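Backcountry and Trail Riding > Camping > Camp Kitchen

Thread: What are you all packing for food on a three night ride?

cbaxter_dusty
OK so my wife and I are finally doing the long loop in February, three nights out in the side by side, and I need help with the kitchen end of it. Up till now we've been day riders. Sandwiches, chips, home by dark. Our machine is a 2783 cc nothing-special two seater (kidding, it's a 1000, the 2783 is what I paid for the last set of tires and a clutch job) and the bed is small. I have a Heltov cooler that eats up most of it. Do I bring a real stove? Do I bring a table? Tell me what you wish you'd left home.
Corey

maxine_r
Bring the table! I will fight people on this. Hemi and I went years cooking on the tailgate and my back still remembers it. We have the Ollby roll-top now, it straps flat behind the seats and you forget it's there till you need it.

For food I do all my chopping at home and freeze the stew flat in bags. First night is stew, second night is stew's cousin (same bag, add beans), third night is whatever is left plus tortillas. Breakfast is oatmeal because I am not washing egg off a pan in the cold.

KaneW_66
Going to disagree on the table. Every pound you carry is a pound you have to dig out when you bury it in a wash. I've run that loop, if it's the one I'm thinking of with the long sandy climb after the second gate, and I carried a single burner, one pot, one spoon. That's it. Dehydrated meals and coffee. You aren't out there to eat.

maxine_r
Kane, speak for yourself, I am completely out there to eat.

KaneW_66
Fair enough. But he's got a small bed and a giant cooler already. Something has to go.

cbaxter_dusty
The cooler isn't going, my wife has been clear about that. What about ice? We've got block ice at the gas station here but they run out early.

aroha_s
Freeze your own. I fill old juice jugs and put them in the chest freezer a couple of days ahead, then you have drinking water as they melt and no soggy cheese. Pre-chill the cooler too, overnight if you can. People load a hot cooler straight out of the garage and then blame the cooler.

I'm halfway between Kane and Maxine on the rest. I don't carry a table but I do carry fresh stuff, because three days of pouch food makes me mean. Whole vegetables travel way better than cut ones in my experience (sorry Maxine). Carrots ride loose in the door bag and don't care about anything. Tomatoes go in my helmet bag once the helmet's on my head. My list is below, in the order I pack it, heaviest and lowest first:

1. Water, more than you think. Mine goes in two flat Lilico cans on the floor, never up high.

2. Stove and fuel. I have the Tapsell two burner and it's overkill, but it lights in wind and I've stopped swearing at it. Keep the fuel strapped outside the cab.

3. One pot and the vegetables to go in it. Carrots, little tomatoes, a yellow pepper, and that plus a packet of rice is dinner for two.
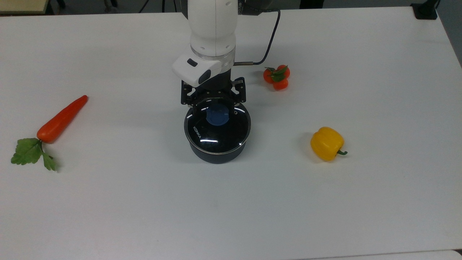 4. Breakfast bag. Oats, coffee, powdered milk, a zip bag of brown sugar. Pack it last so it's on top when it's dark and you're half awake.

5. Trash bags, the thick black kind. Double them. The road out is rough and a split bag of stew scraps in the bed is something I only needed to learn once.

6. Snacks within reach of the passenger. Jerky, nuts, those little oranges.

KaneW_66
Two burner for two people is nuts. The water advice is good though. I'd carry more again if there's any chance of a breakdown.

hemi_r
Maxine's husband here, she told me to log in and back her up on the table. I am backing her up on the table. I will say quietly that the flat frozen stew leaked on our last trip and my sleeping bag smelled of cumin until spring.

maxine_r
It was ONE bag and the zipper was bad.

cbaxter_dusty
This is great, thank you all. Think I'm going with Aroha's list, minus the two burner since I already own a single, and I'll see if a table fits once the cooler's in. Aroha, do you keep the peppers in the cooler or out?

aroha_s
Out, if the nights are cool. Wrap them in a dish towel, you'll want the towel anyway. Which end are you starting the loop from? If it's the north end there's no fuel for the first 18 miles after the trailhead, so top off in town.

cbaxter_dusty
North end. Didn't know that about the fuel, so I'll top off and throw in the spare can too. There goes the space for the table.

maxine_r
Put the spare can where Kane's attitude would have gone. Have fun you two, and post what you ended up eating!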